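Bread basket: liner or no liner?
Table Talk > Serving & Storage

crumbcounter — 14 replies
I bought a woven basket for rolls, the Povton one in that orange-tan color everybody has. My household is split on whether it needs a cloth. I say the weave is the whole point.

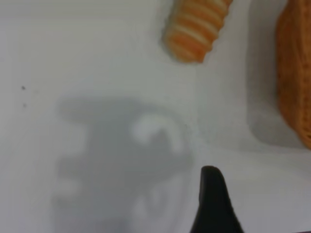
I also say a cloth is one more thing to iron, and I have not ironed since December.

fonmont_fan
Liner. Always. Crumbs go into that floor and start a family.

crumbcounter
One roll at a time, then. I run a tight ship.

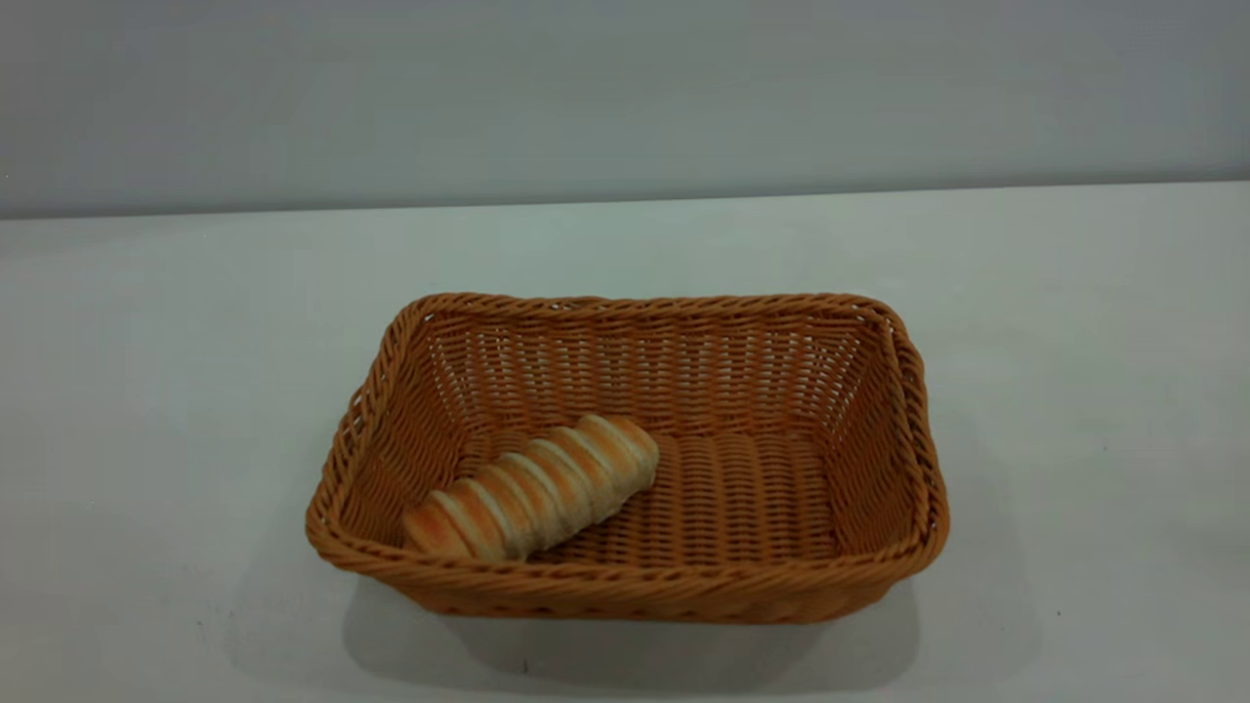
One roll, no liner, plenty of room left over.

oldtoaster
Nice rim. For a long roll like that I'd skip the basket and put it straight on the table. People managed for centuries. 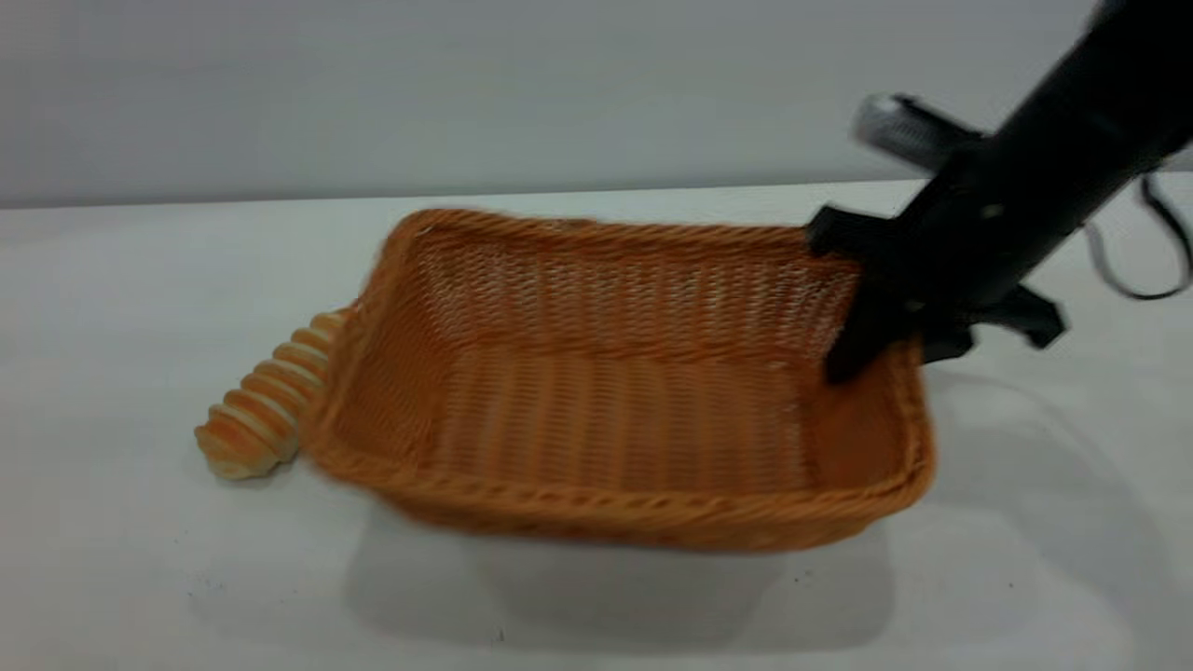 kekana77 disagrees, and strongly. A table is for elbows. Get the Nistlow cloths, wash at 60, never iron them, and stop arguing.

oldtoaster
I paid 189 for a table and I'll put bread on it if I like.

fonmont_fan
Is yours real rattan or the plastic kind? Plastic you can rinse. Real stuff you brush out and hope.

crumbcounter
No idea, the tag was long gone. I've been brushing — an old toothbrush gets between the rows.
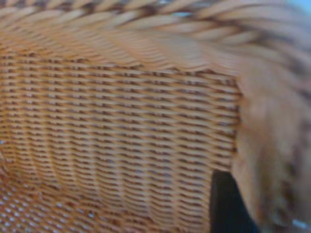 Side weave and braided rim, close up.

kekana77
That is a lot of gaps. Liner.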